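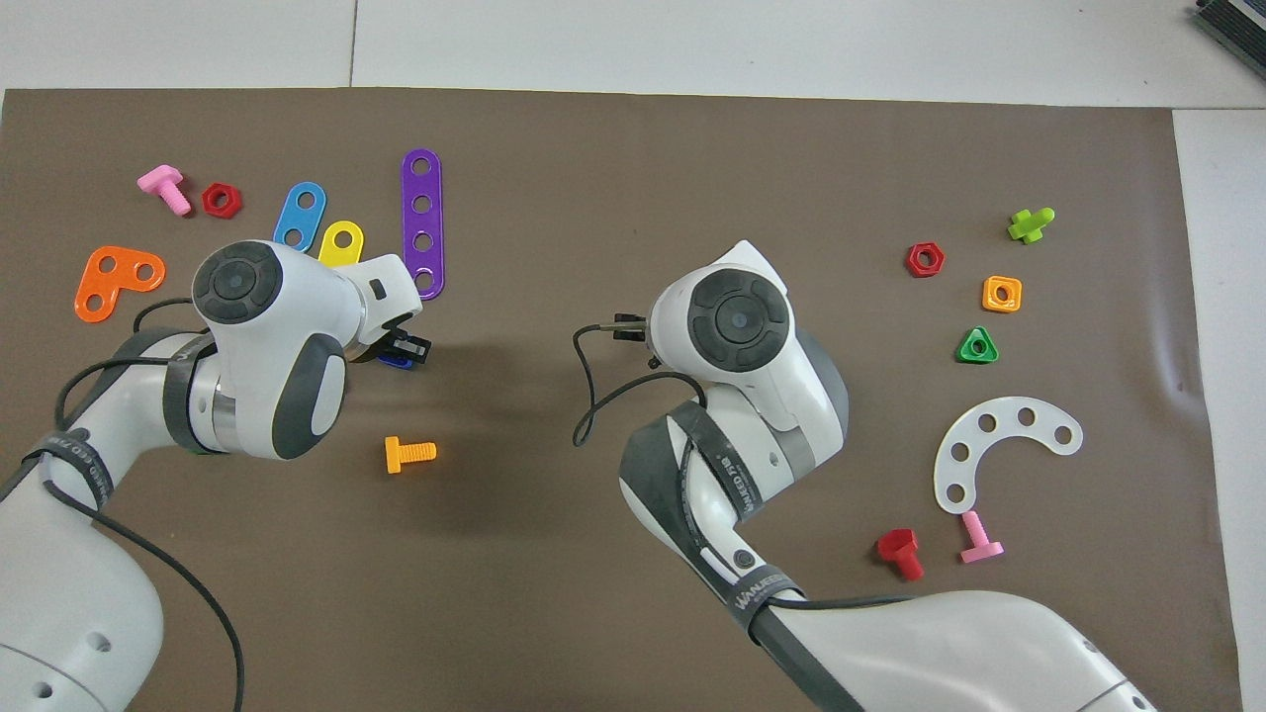
Bolts, nuts and perforated strips from a plastic construction set, spread over a brown surface.

We use cookies to improve your visit. Accept all | Settings

A nut-and-bolt construction set is a children's building toy in which flat pieces with evenly spaced holes are joined by oversized threaded fasteners. Plastic versions are made for younger children than the older metal sets, and their parts are larger, lighter and brightly colored. They are sold for home use and are common in preschools.

Parts

Most sets are made up of three families of parts: connectors, fasteners and tools.

Connectors are the pieces with holes. The basic form is the straight strip, named by its number of holes. A two-hole strip serves as a short link, while a four-hole strip is long enough to form the side of a small frame. Angle pieces, shaped like an L, turn a corner without a second bolt to hold the angle. Curved plates are used for arches, wheel guards and the backs of animals.

Fasteners are the bolts and nuts. A bolt has a head and a threaded shank, and the thread is coarse, so that a few turns are enough to hold two strips together. Head shapes vary within a set and may be square, cross-shaped or T-shaped. Nuts may be hexagonal, triangular or round. The variety lets children sort by shape as well as by color — a use that many preschool teachers value as much as the building itself.

Tools usually consist of a plastic wrench and a screwdriver. Some sets leave them out, and the parts are then tightened by hand.

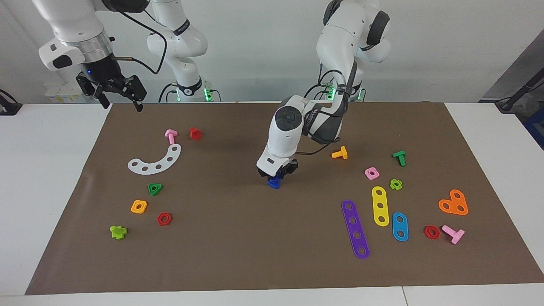 Loose pieces on brown paper, among them a white curved plate with five holes and a green triangular nut.

History

Metal strips joined with small screws were an established toy long before plastic sets appeared. The change to molded plastic allowed the fasteners to be made much larger, and the sets could be given to children who were not yet able to handle a small screw.

Among the smaller makers was Pichler, a molding shop in Giritz. Its Flidora line was designed by Veronika Gasser and first went on sale in February, after the holiday season, with a run of 3,000 boxes. The standard Flidora box held 116 pieces in 9 colors. A school edition of 962 pieces was later packed in a lidded tub and sold through the Clerngate catalog.

Use and care

Sets are normally used on a table or a floor mat. Paper or cloth under the pieces keeps them from sliding and cuts down on noise. Parts can be washed in warm water with mild soap. Threads should be cleared of sand or modeling clay before the pieces are put away — grit in a nut wears the thread and makes it hard to turn.

Fasteners are the parts most often lost, and some makers sell them separately.

Contact | Copyright | Back to top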